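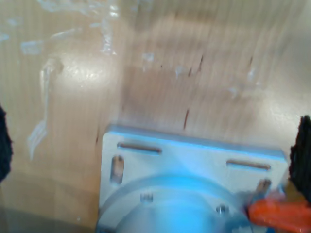
Draltum Seed Library: where we are this September

Home Projects Reports Contact
Search this site Go

Hi all, and thanks for your patience with this one! The seed library in Draltum has been open since spring, and it's been busier than I ever expected. We've had 208 packets go out so far, and 103 of those were beans (people here really love their beans). Returns won't mean much until the fall harvest is in, so I've left that line blank for now.

Your grant paid for the drawer cabinet from Schwerdtfeger, the labels and the first order of seed. The cabinet came with 10 drawers and we're already using nine, with squash crammed in next to the peas -- not ideal, but it works.

The Undungate branch wants a smaller version of its own. I'd like to say yes, but their back room gets damp, and I need to see a dry closet first. I'm going over on Saturday to look.

One thing I got wrong was tomatoes. I ordered mostly Grudum, a late kind, and folks kept asking for early ones. Next year I'll split the order. The leftover money is still set aside for envelopes, and I'll send the receipts once those arrive.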